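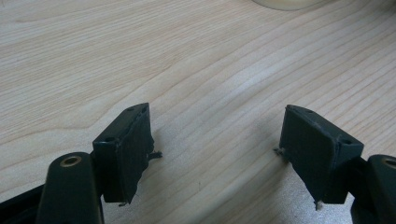

Can I use Jurngate table cleaner on light wood? Yes. It was made for pale tops, which show water rings and gray marks sooner than dark ones do. Wipe with the grain. On many boards, like this one, the grain runs at a diagonal and bows in places, so follow the lines and ignore the edge of the table. Lift cups and bowls before you start, even ones near the back.

How much do I mix?
50 ml to a liter of lukewarm water. A 200 ml bottle makes four batches. A stronger mix leaves streaks.

How often should I wipe the table?
After meals with a damp cloth and plain water. Use the cleaner once every 7 days, or less if the table is mostly used for desk work.

Can I use a sponge?
A soft one, wrung out well. Don't use a scouring pad on oiled wood – it takes the finish off and the spot will look dull. Test any sponge you haven't used before on the underside of the table.

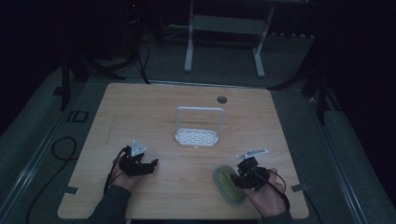
White rack with slotted base and wire handle, sponge at lower right.

Can I keep a rack on the table?
Yes, but put a tray under it if anything in it is wet. Slots let water through, and it will sit on the wood. Move the rack and wipe under it daily.

My table has a cable hole. Anything special?
Keep the cloth nearly dry there. The cut edge soaks up water faster than the top.

How do I get tape residue off?
Warm it with a hair dryer on low, peel slowly, then wipe with the normal mix.

Who do I ask about an order?
Bit-na Na handles orders from Stestville. Questions on finishes go to Kaan Sönmez.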